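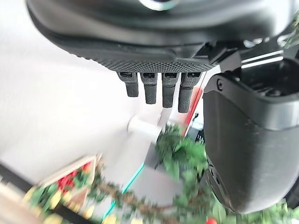

Are bereaved families being helped any sooner than they were last year? Most of them are, and the waiting time for a first home visit now stands at 35 days, which pleases us all very much.

Progress report to the Reuter Trust, Oct 18, 2020

Your grant lets us help the families of public servants who die in post claim the pensions and payments owed to them — a slow business at the best of times, as you kindly heard from us in June. We have opened 130 new cases in Holtden, and Ainhoa Valcárcel has patiently rewritten the claim form in words a tired person can follow. 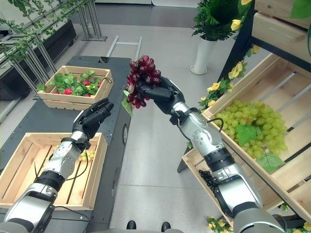
The Gavudon office has been harder going, I must admit. The ministry there still asks for the original marriage certificate, and two widows had theirs returned with pages missing. Bożena Kalinowski has written to the permanent secretary and we are waiting, more or less cheerfully, for his reply.

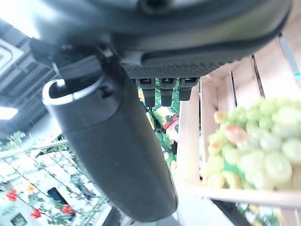
School fees remain our largest cost, and we have 700 left in that fund to last until the next payment. We would dearly like to talk to you about it before then.

Search this site Enter keyword Go

Comments
Marta: They helped my mother with her forms. Lovely people.
T. Oyler: When will Dronon get an office?

Related
Survivors' pensions: who can claim
Gavudon ministry changes its opening hours
Reuter Trust grants list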